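Subject: Re: [hand-demos] toiletries task, gripper episodes - where we're up to
From: Seraina Gasser
Date: 7/3/20

Hi all, quick one before I lose the room. Pale blue case, tube and the teal bottle with the shiny blue cap, same as Severin's plan. 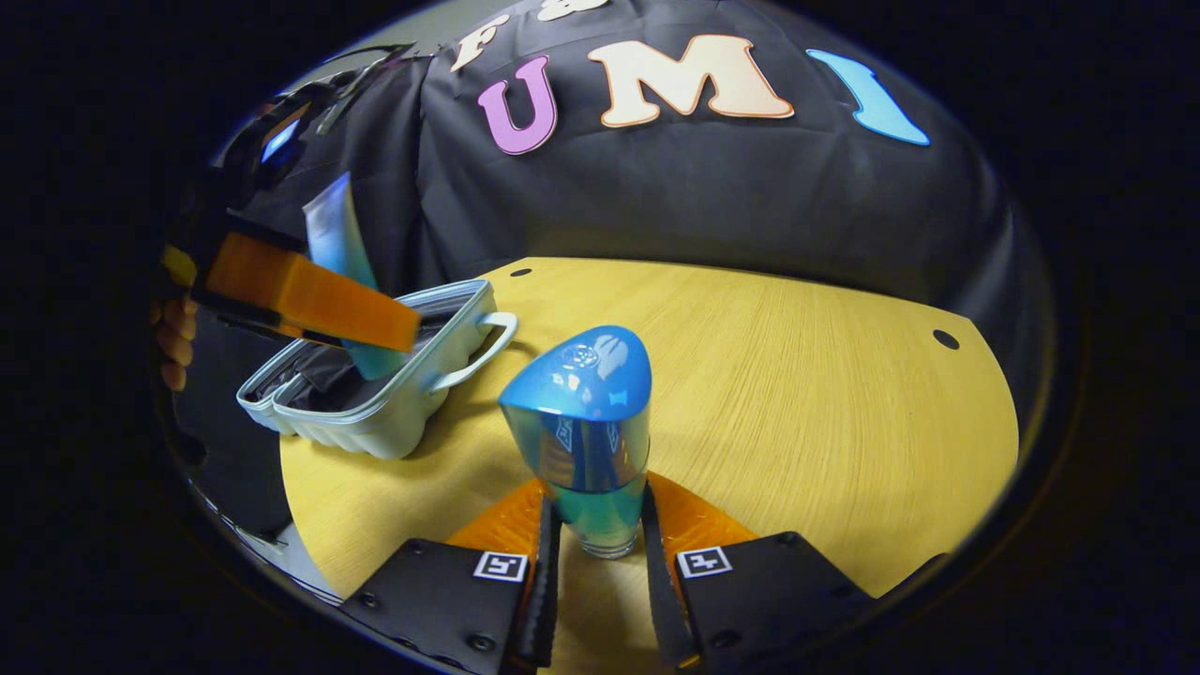

1. BOTTLE

Going in low, jaws either side of the glass base. Please everyone do it this way from now on. The cap is wider than the bottom and the top of it slopes, so a grasp up high has nothing square to close on. I tried a few cap grasps when we started and binned the lot.

Slow down for the last bit of the approach. Rosine's are good for this, copy hers. Mine are too fast, I'll redo them.

The cap is a mirror, more or less. Colour shifts every time you move. Don't know yet if training cares. Would rather have it in the set than swap for a matte bottle and find out at Demstead.

2. TUBE

Other hand does the tube. Flat end up, lower it into the case, let go, back off the way you came. Don't shove it down with the closed fingers after, we can't replay that nicely on the arm and it shows up as a weird little stab at the end of the episode.

If it tips over after you let go, keep recording and fix it. Label as "recovery". Do NOT trim.

3. CASE

Open before you start. Zip is out of scope, we agreed this in August and I'm not reopening it (sorry Severin). Vary the angle a bit each time. Keep the handle clear of your path to the bottle - I caught it twice and dragged the whole case with me.

4. NUMBERS

449 episodes kept so far, 30 thrown out. Most of the 30 were tracking dropouts, rest was me. Plan still says 1,666 across all the objects, which is a lot of afternoons. Happy to hear argments for fewer.

Now the replies.

On [hand-demos], Severin Koller wrote:
> Two things from the Skernia end. First, are we sure about
> hand-held for this one? We did the last packing task by remote
> control, sitting at the leader arms, and the data was clean. Every
> motion was one the robot could do, by definition. With the
> hand-held tools people reach in ways the arm can't follow.

True, and we lose some to it. But Bronisława timed both. 22 seconds a go by hand, and remote was so much slower that she gave up on it after lunch. Also people get stiff on the leader arms and you can see it in the data, all those little stops. For two hands and a case I'd stay with hand-held. Happy to do a small remote set on the bottle only if you want to compare.

The reach thing - run the check script at the end of each session, not at the end of the week. It flags anything outside the arm's range. Takes no time.

> Second, which order are people doing it in? The ones I looked at
> had the tube first in some and the bottle first in others. Was
> that on purpose?

No. My fault, never wrote it down. Tube first, then bottle, please. Ones already recorded bottle-first stay in, but tag them "order_b" so Ursina can split them out.

> Also the Yensuk folder is missing its calibration file again.

Yep, uploading tonight. Ursina has a copy if you need it sooner.

Still need: someone to take the second half of the bottle set, and somone to go through the recovery labels with fresh eyes. Reply to the list not just me, I'm at Zostari for a bit and my inbox is a mess.

Cheers
Seraina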